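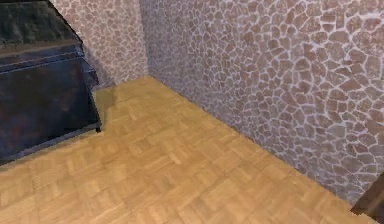
Dark cabinet, parquet floor, stone-patterned walls.

Plumico is my little word list for crossword setters – 65 themes so far, most of them household stuff. Each theme is a plain text file, one word per line, British spellings only. I've left out anything over 13 letters as it won't fit a daily grid anyway. Rhys Pirihi sent in the furniture words, thanks Rhys! Hyphens are still a mess in 3 of the files – if you fix one, please send it back to me.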